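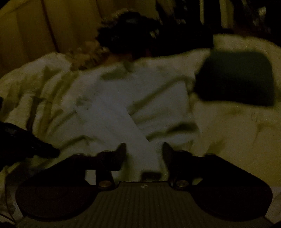

I have been putting off the bedroom since January, and this morning I finally gave in and made a start. I always begin with the bed, since it's the only spot big enough to fold on. Well, the white duvet was all ridges and creases, bunched up worst on the left, and I do love a smooth bed - but the laundry was waiting, so smoothing could wait too. 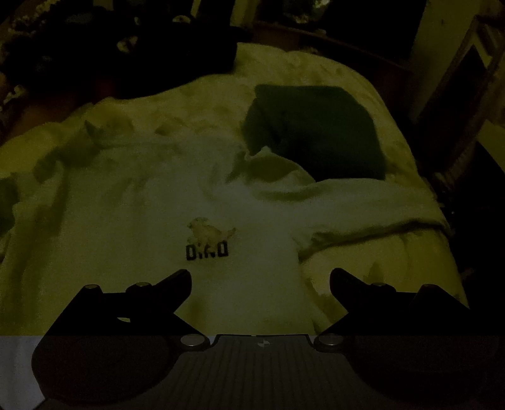 The DINO shirt, laid out

I gave myself 30 minutes for shirts and of course went over. The dino one is staying, even if I own far too many white tees already!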